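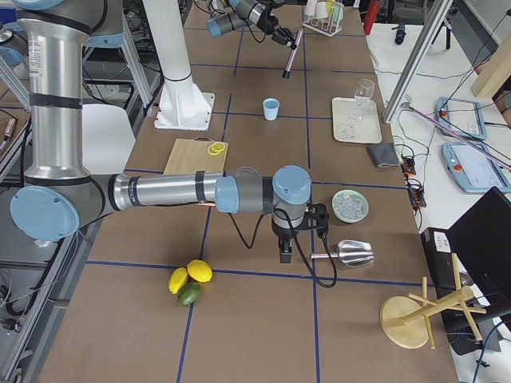 Grenatero Two-Arm Bar Kit, for school clubs and student teams

In stock. Ships to schools, clubs and home teams. Updated 19 January 2021.

Task kit for teams running two arms on one table. You bring the arms and the grippers, we send the stuff they pick up, plus the task cards and the score sheets. Same kit used for the Pilotov student challenge, drinks category. No alcohol in any task, water and juice only, so fine for middle school and up (check with your school anyway).

What you get

Bar spoon, long, metal, pink
Ice scoop, metal
Stemmed glass, clear (2, one is a spare)
Small cup, light blue
Wooden cutting board
Round plate, pale green
Flat white tray
Gray cloth
Wooden glass drying rack, comes apart for shipping, dowels push in by hand
Blue tape, 2 rolls, for marking the table grid
Task cards, 124 of them
Score sheets, pad of 400

Not in the box: lemons, limes, ice. Buy those local. Real ice melts and gets the table wet, clear plastic cubes from any party store are OK for practice but not for scored runs. Lemon slices should be thin, the thick ones roll off the board edge and you lose the run.

Arms, grippers, controllers, laptop also not included. We get that email every week.

Fits what

Any two-finger gripper that opens wide enough for a lemon. Small-stroke grippers can still do the spoon, cup and cloth cards but skip the fruit ones. Suction teams, sorry, this one is not for you, look at the Pirenon flat parts kit instead.

Two arms recommended. One-arm teams can run the first set of cards, they're marked with a single dot in the corner. Anything with a hand-over or a hold-and-stir needs both.

Table setup

Tape the grid first, before the arms are powered. The card positions are all given by grid square so if your tape is off your whole run is off. Brown or gray table top is best, blue tape on a blue table confuses most color thresholding. Matte if you can get it. Put pendants and power strips on a seperate side table, in reach of the student on e-stop. One student on e-stop at all times, that's in the challenge rules and its a good rule for practice too.

Watch the gripper cable. Leave slack for the wrist but not so much it drags through the fruit.

Card levels

Level one is single picks. Cup to tray, cloth to square, that kind of thing.
Level two, tools. Scoop ice off the plate, put it in the glass. Scoop handle is thin and shiny, depth cameras hate it. Expect a few bad afternoons.
Level three, both arms. One holds the glass by the stem, other one stirs. Also the lemon slice on the rim, which most teams leave for last.
Level four is a full drink start to finish, timed. Glass goes on the drying rack at the end or the run doesnt count.

Students write their own code, or teach points by hand for level one and two. Either is allowed. Log which one you used on the score sheet.

Changes from the last version

Spoon is pink now. Old one was plain steel and kept vanishing against the arm. Drying rack base is heavier. Card 17 had the wrong square printed, fixed. If you have the November batch email and we'll send a new card 17 free.

Club pricing

Over 400 kits out so far. Teams registered with Pilotov get the club rate, put your team number in the notes box at checkout. Purchase orders fine, send the PDF, don't mail paper. Teams in the Sandhu loan program don't need to buy, ask your program lead for a kit, you return it after the season minus the tape.

Spares

Glasses, spoons, scoops and card packs sold one at a time, see the spares page. Glasses break. Order more than you think, they ship slow by themselves with all the padding. Tape is normal tape, any hardware store has it, don't pay us shipping for tape.

Returns

30 days, unused. If a glass shows up broken send a photo of the box and we replace it. Wooden parts with lemon juice on them are not unused.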